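Notebook, suturing policy, Motaung bench
November 2018

Felicidad wants to put "learned needle handover" in the abstract. Before I agree I went back through the recordings with the success labels hidden. Marthinus Baloyi scored the same set separately and we haven't compared yet.

Model is the Rullham checkpoint trained on 800 demos. The claim is that it generalizes to any wound angle. I doubt it. Most of the demos start with the needle already in the right jaws, and I think it has learned that start and little else. 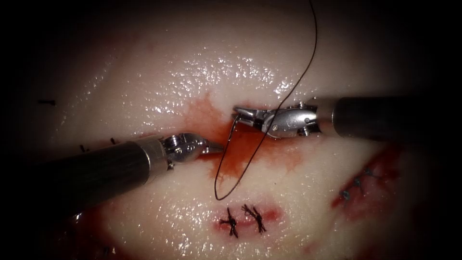

Needle in the right driver, thread loop hanging between the tools.

Moments like this get scored "grasp stable" by the automatic labeler. All it checks is jaw closure. A needle held at a bad angle passes just as well, so I'm ignoring that column until somebody fixes it.

Also looked at the close-up view. Open jaws over the red area, black thread running behind the gap. The depth estimate has trouble with exactly this: thread behind metal, plus glare off the wet surface. Felicidad says the network copes. I'd like to see it with the wrist view masked out.
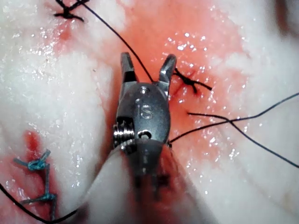
Needle drive

The best part of the method, I'll give it that. Right driver clamps the needle nearly upright and the point shows again just below the wound edge. What I can't tell from the recordings is how much is the policy and how much is the Denuvitz controller smoothing over bad commands. We logged commands after the filter, which was dumb. Need both.

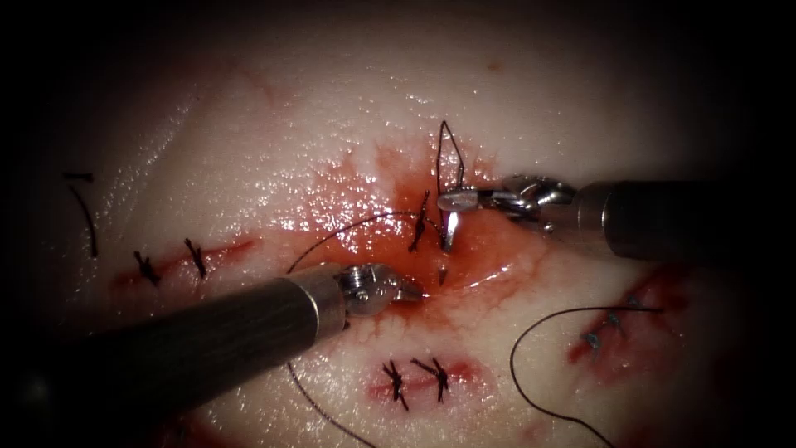

Thread handling

Weakest part. I reran the scoring with a stricter rule (thread must stay held for 5 seconds) and the success rate dropped by some 15 points. Marthinus thinks 5 is too harsh. Maybe 2, but then pick it before looking at the numbers. 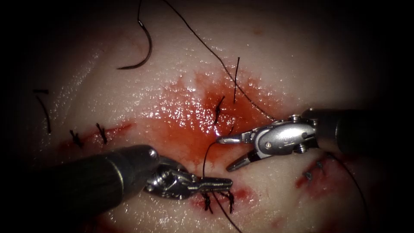
Left jaws on the thread, right jaws wide open with the thread at the upper one.

To do: log raw commands, mask the wrist view, ask Dirkari for the labeler source. No abstract until the masked runs are in.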